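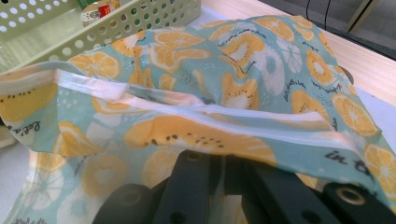

Clurkolo Street Campaign Log

Records of political street art and stunts reported during city council races. Maintained by Zulmira Azevedo.

Contents
4,000 rows, one per report, in 2 CSV files: reports.csv and places.csv. Join on place_id.

Fields
report_id: integer
place_id: integer
kind: poster, statue, costume, machine, other
candidate: name as given in the report, blank if none
source: newspaper, radio, reader

Known issues
Duplicate reports of the same stunt are not merged. In 40 rows the kind field is blank. Reports filed after 9 p.m. on a Friday carry Saturday's weekday code.

Updates
Next release in October. Send corrections to Azevedo with the report_id.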